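Wednesday, quarter to seven in the morning, and I'm on a bench outside the ferry office at Tellik with a coffee that tastes of the pan. Boat's late. Or I'm early. Phone on 12 per cent so this will be quick and I'll fix the spelling later (I won't).

Since last time: left Gavora, finally. Meant to stay two nights and stayed 11. Didn't do much with them either. Slept. Read half of a detective novel somebody had left in the hostel kitchen, last chapter missing, so if anyone knows who poisoned the vicar please write. Walked up to the reservoir most afternoons and back down by the road when the path got too muddy.

Piroska Somogyi runs the hostel and she's the one who kept telling me to stop apologising for being there. I do this thing, you'll know if you've met me, where I tell people I'm "just passing through" as if I owe them an explanation. She said you've paid, sit down, eat. So I sat down. Ate. Potato soup four days running, no complaints.

People keep emailing to ask when I'm going back to work. Fair question. The answer was supposed to be October. It's October now and I'm looking at a timetable for a boat going the other way.

Money is holding up, better than I thought. Buses are cheap, I don't drink much, and Ravindran is still subletting my room and hasn't burnt it down. He did ring to say the shower's making a noise again. It's always made that noise Rav. Hit it with the flat of your hand, left of the dial.

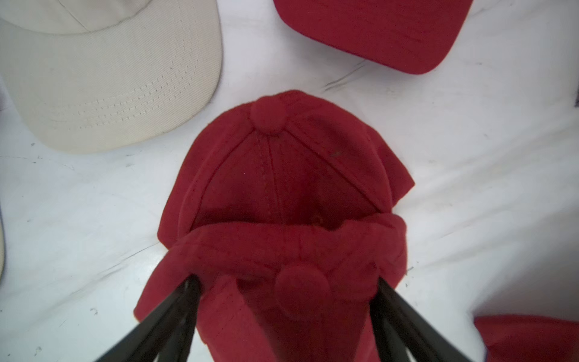
No. 83

Right, where was I. The bus out of Gavora. Leaves at ten, only it doesn't, it leaves when the driver has finished talking to the man in the bakery. Four and a half hours with a stop in Badard, where I'd planned to change and go up to the hills for a few days. Got off. Pouring. Hills not visible. Stood under the bus shelter with Delphine Tran, who I'd been sat next to since the reservoir turning and who was on her way to see her sister, and she talked me out of it in the time it took to share an orange. Got back on the same bus. Driver didn't even look up, just held his hand out for the extra fare.

So that's Badard done. Lovely shelter.

Slept badly here. The guesthouse is fine, clean, a bit damp, but my room is over the place where they load the fish and they start at three. Erzsébet Hegyi at the front desk offered me earplugs in a little paper envelope, which I took and then lost between the desk and the stairs. Found them this morning in my shoe.

What I've noticed is I'm worse at this than I was in spring. In spring I could get up, pack and be out of the door in ten minutes and now everything takes an hour, and I've got more stuff though I can't think where it came from. Two jumpers! A jar of plum jam, nearly full. I left home with one bag and a plan and I've now got 2 bags and the jam.

I think I might be a bit tired of it. Not in a big way. More like when you've been at a good party and you start looking at where your coat is. Hamish MacRitchie said this would happen, he did his year off back before I knew him, and his advice was to stop somewhere dull for a fortnight and cook your own dinners. I thought Gavora was that but I was still living out of the bag the whole time, never once used the drawers.

So, drawers. That's the idea for the other side. Find a room with drawers and put things in tehm. Buy an onion. See a week through without looking up a bus.

Something's coming round the headland and people are standing up. Might be ours. More when I find a socket.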